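4 设备采购与预算规划

4.1 规划对象与费用口径

本节讨论双臂桌面工作站的采购方案。规划对象是一个完整工位，包括两条机械臂、末端夹爪、腕部相机、固定相机、安装横梁、围挡、控制主机以及作业所用的道具与耗材。试验场地的房租、人员工资和模型训练所用的算力不计入本节预算，分别在院系年度经费和第6节中处理。

预算周期取3年，与本课题的资助期一致。周期总费用按下式计算：

C = P + I + M·T + S − R　　（1）

其中P为设备购置费，I为安装与标定费，M为年度维护费，T为预算周期（年），S为道具与耗材费，R为期末残值。考虑到夹爪和线缆几乎没有二手市场，R只对机械臂本体与控制主机计算，夹爪、线缆与相机的残值一律记为零。所有报价均折算为含税价，运费按供应商分别列出，不摊入单价。

此前的内部预算表把夹爪指片、线缆和紧固件并入“杂项”，执行到第二年时杂项超支，无法追溯到具体部件。本次规划将上述三类单列，并与作业内容对应。

4.2 由作业内容推导设备需求

预算从作业出发编制。目标作业为零食与食材的整理：物品在布袋、薄塑料袋、分格木架和带孔塑料篮之间转移，其中一部分需要双臂配合，一只夹爪控制袋口或袋身，另一只完成取放。图4给出该作业在两个相机视角下的情形。

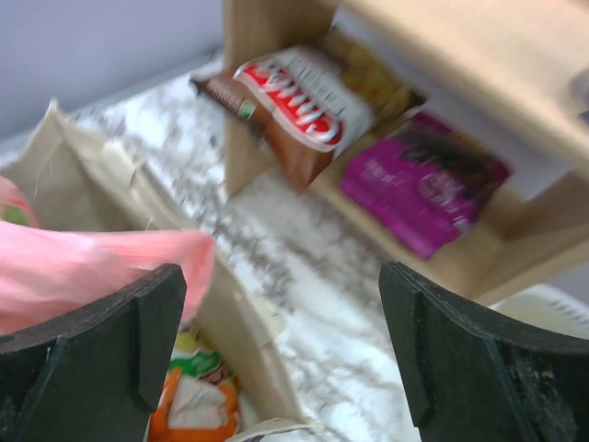 图4 零食与食材整理作业工位。(a) 腕部相机视角（上）；(b) 固定相机视角（下）

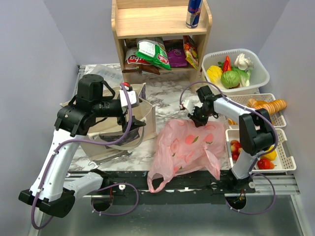 Vilém Gajdoš

图4(a)中，夹爪两指张开，位于敞口布袋与木架之间，木架隔层内放有零食包装，其中一袋的左端已伸出侧板前缘。这类包装外形不固定，表面反光，摆放朝向任意，对夹爪开口行程和指尖摩擦面的要求高于刚性盒体。同一视角下两指表面可见磨痕，指片因此按易损件而非附件列入预算。

图4(b)反映工位的布局约束。布袋位于台面左侧，木架靠后居中，塑料篮集中在右侧，右臂肘部处于两只小篮上方。如果选用臂展更大的机型，肘部外扩会进一步占用右侧上方空间，围挡宽度也须随之加大。报价比较时，臂展没有作为“越大越好”的指标，只要求夹爪能够到木架下层内侧，并保留从布袋上方垂直下探的余量。

线缆走向是第二项约束。两臂的紫色线缆沿白色连杆外侧敷设并绕过肘部，在横梁下方留有盘绕的余长。外敷线缆便于更换，但在肘部反复弯折，又可能与篮内物品接触。比较方案时分别询价了外敷与内走线两种配置。内走线机型的购置费较高，线缆更换须由供应商完成，停机时间计入M。

4.3 候选方案

进入比较的有三家供应商，代号不作隐去。

Promby提供机械臂、夹爪与控制器的整套方案，线缆外敷，指片可由用户自行更换。整套采购的接口责任清楚，但夹爪不单独出售，损坏后须整只返修，返修期间由供应商提供替换件，替换件另收押金。

Zindari只提供机械臂本体，内走线，法兰尺寸公开。夹爪须另行采购，本文按Cirillo的平行夹爪计价。该组合的单项报价较为透明，缺点在于通信转接板由用户自行集成，集成工时没有任何一方报价，只能由课题组估算后计入I。

Gollo提供租赁方案，按季度付费，含年度标定。租赁方案的P接近于零，但租金须全额计入M，且合同规定不得在连杆外侧加装支架。腕部相机依赖夹爪处的固定件，这一限制需要在签约前书面澄清。截至2023年6月10日的询价截止时点，我们尚未收到Gollo对该问题的正式答复，该方案因此只作为备选保留。

4.4 易损件与耗材

易损件的数量由运行时间推算。工位计划每年运行近700小时，其中包含示教、复位与故障排查。指片更换周期以指尖摩擦面的磨损为准，每季度检查；如果摩擦面出现贯通划痕，或者夹取薄膜包装时出现可重复的滑移，则成对更换。单侧更换会造成两指厚度不一致，使夹持中心偏移，需要重新标定，节省下来的指片费用通常抵不上标定工时。

指片套件的单价为446欧元，含左右两指及紧固螺钉。线缆套件按230欧元计，含扎带与肘部护套。两项均按工位单列，不与备用机械臂的配件混合入库。腕部相机由于靠近被抓物体，镜头前盖需要备件，该项金额较小，归入S。

道具的费用容易被低估。木架、塑料篮和布袋可以长期使用，只在开裂或变形后更换。薄塑料袋在反复夹取后会起皱、拉伸，其力学性质随之变化，若在同一批试验中混用新旧塑料袋，结果难以比较。因此塑料袋须整批采购，同一批次同一印刷，并预留一部分不启封，供复现试验使用。零食包装也按批次购置，保质期届满后整批撤换。食材分为真品与仿真品，两者的重量和表面硬度差异应在采购单上注明，不能互相替代后再补记。

手工具同样应列入清单。调整安装横梁、紧固支架以及更换指片都需要扳手和内六角工具，工位须自备一套，不从公共工具柜借用。借用本身不产生费用，但在排程较紧时会造成等待，这部分等待在以往的预算中没有对应科目。

4.5 采购顺序与付款节点

采购分为两批。第一批包括安装横梁、围挡、固定相机和一条机械臂，用于验证布局、走线和相机遮挡。第二批包括另一条机械臂、全部备用指片及控制主机的扩展模块。两批之间设置一次验收，验收内容如下：

（a）机械臂在木架、布袋与塑料篮三处工作点之间往返时，肘部与围挡无接触；
（b）固定相机能够同时看到布袋袋口和木架下层；
（c）线缆在肘部最大弯折姿态下不受拉；
（d）断电后机械臂的下垂不触及台面物品。

任一项不满足时，第二批订单暂缓，只调整横梁位置与围挡尺寸。横梁采用型材连接，改动费用较低；机械臂一旦开箱，多数供应商不再接受换型。把布局风险前移到第一批，代价是第一批不能享受双臂成套折扣。按现有报价，折扣损失低于一次换型所产生的费用，故予以接受。

付款节点与验收对应，第一批验收合格后支付该批尾款，第二批在到货与联调两个节点分别支付。若第一批在10月前未能完成验收，第二批款项须跨年度结转，应提前向财务部门申请，否则设备科目的余额将被收回。

4.6 敏感性

式（1）中对结果影响最大的是M。对Promby方案，M主要由夹爪返修次数决定；对Zindari与Cirillo的组合，M主要由内走线更换时的停机决定；对Gollo方案，M即租金，基本不随运行时间变化。运行时间低于计划值时，租赁方案的单位时间费用上升最快。运行时间高于计划值时，两种购置方案的易损件支出同步增加，排序不变。

指片单价的变动对总费用影响有限，供货周期的影响更为直接。指片断供期间工位无法运行，而租金、折旧和人员安排照常发生。基于这一点，首批订单中即应包含备用指片，数量覆盖两次成对更换，其后按季度检查结果补货。

综合采购责任、走线维护和验收风险，本课题推荐采用Promby整套方案，并在合同中增加夹爪返修期限条款。若供应商不接受该条款，则转为Zindari本体与Cirillo夹爪的组合，集成工时由课题组承担，并在I中单独列支。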